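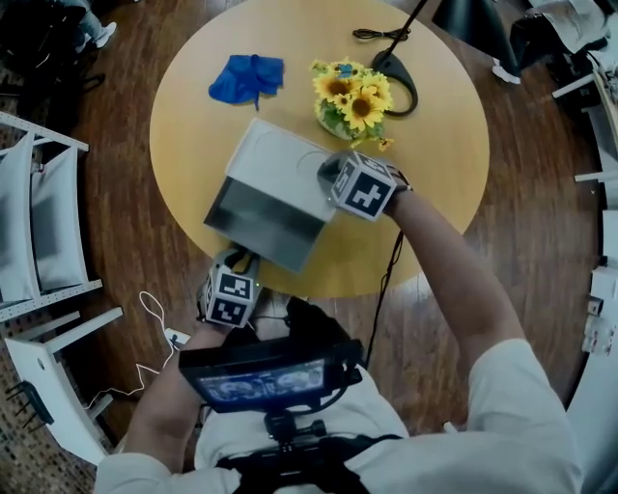

Courtesy car allocation at the Skokbridge Open

skurk_paddock
Has anyone seen the transport sheet for December? Last year the sponsor supplied 30 saloons for players and officials. This year it lists 11, plus minibuses from Ekow.

Jovita Meléndez
Page two. The 11 are for seeded players only. Everyone else uses the shuttle from Skurkside, 71 seats in total across the fleet.

baseline_tom
That won't cover the morning session. The draw is bigger and qualifying overlaps with doubles on the first day.

Jovita Meléndez
It covers it if the shuttles run continuously. They did at Cisneros.

baseline_tom
Cisneros has the hotel next to the courts. Skurkside is across the river and the bridge is single lane until spring. Not comparable.

Yuzhen Mao
I did the gate log last year. 692 car movements over the week, and a fair share had one passenger or none. Fewer saloons is reasonable - the weak point is late finishes, when the shuttle has stopped.

skurk_paddock
Does the sheet give a last departure?

Yuzhen Mao
No. It says "after close of play", with no time against it.

baseline_tom
Then officials on the last match will be getting taxis again. I'd still want four cars held back for them.

Jovita Meléndez
Two would do. I'll put it to the transport desk.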